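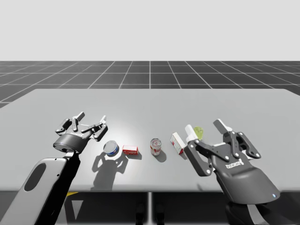 Ticket: label printer skipping every other label, packing bench
Status: open, waiting on parts
Priority: was low, now high

Opening note
Bench printer (the Ostus, thermal, on the left bench) feeds two labels and prints one. Blank, printed, blank, printed. Started Friday morning. Ran fine all week before that. Nothing changed that we know of. Using up labels twice as fast as we should and we've got orders stacked up.

Tried so far: off and on. Unplugged at the wall. Different USB port. Same thing.

Update 1
Reply from Haugland help desk says run the gap calibration. Hold feed button until the light blinks, let go, it should spit out a few labels and stop with the edge lined up on the tear bar. Did it. Spat out a long strip and went red. Did it again, same, red light. Third time it stopped where it should and light went green. Printed a test from the printer itself, perfect. Printed from the packing PC, back to skipping.

So the printer can find the gap. Sometimes.

Update 2
Asked which labels we're on. Checked the box. These are the Nomley ones, we switched when the old ones ran out. Same size on the box, 4 x 6. Help desk wants to know the gap between labels. Held a ruler up, it's a hair under what the old ones were. Old roll core had a scrap left on it so I could compare. Backing paper on the new ones is thinner too, kind of see-through.

Did we start the new box Friday? Day shift says Thursday afternoon. Night shift says no, the roll got changed Friday first thing. Going with Friday, matches the problem.

Update 3
Put in the driver settings for the record:
Page size 4 x 6
Media type: labels with gaps
Darkness 12
Speed 5
Tear-off adjust 0
Top offset 0

Help desk says the page height in the driver might be a touch longer than the real label, so the printer thinks the job runs over onto the next one and feeds it out blank. Changed height to 5.98. Printed 40 test labels. First batch of them all good, then skipped again toward the end. Better but not fixed. Closed the ticket by mistake here, reopened it. Sorry.

Update 4
Cleaned the sensor. Was supposed to do that first I guess. Opened the lid, took the roll out, there was a strip of label glue stuck right on the lower sensor with fluff in it. Rubbing alcohol on a swab, let it dry, wiped the roller as well. Roller was grimy. Turned it by hand with the power off to get all the way round.

Ran calibration again with the lid shut properly. Green first try.

Printed a real batch, the Drorkis order, 465 labels. Skipped 2 in the whole run. Both right after a pause when the PC was thinking about something.

Update 5
Still not zero. Carrier wants every label in order and a blank in the middle throws off whoever is sticking them on, so please don't close this yet.

Help desk asked me to check the roll guides. The right one is loose. It slides out when the roll gets low and the paper drifts over, you can see the edge rubbing. Pushed it back in and taped it for now. Yes with packing tape. It's holding.

Also noticed the power save thing was on. Printer naps after a few minutes and when it wakes up it feeds one before it prints. That could be the skip after a pause. Turned it off in the setup tool, not in the driver, the driver has a box for it but it does nothing on this model. Took me about an hour to find that so writing it down.

Update 6
Full day shift with no blanks. Print is a little faint on the left side, was it like that before? Bumped darkness to 13. Bar codes scan fine.

Changed the roll at lunch to another Nomley one out of the same box. Had to calibrate again, once, fine after. Taped a note on the lid: NEW ROLL = HOLD FEED TILL IT BLINKS. Night shift please do it, don't just jam the roll in and walk off.

Parts
Roll guide, right side, Ostus bench model. Haugland has it on back order, they say January. Asked if they'd send both sides, the left isn't great either. No answer yet.

Left to do
Guide goes in when it arrives, take the tape off
Same driver height on the spare PC, it's still set to 6.00
Check wether the second bench has the power save on too
Order old labels again? Price is higher. Asked the office, waiting

Update 7
Spare PC done. Second bench had power save on, turned it off there, that one never skipped but whatever. Leaving the ticket open for the guide.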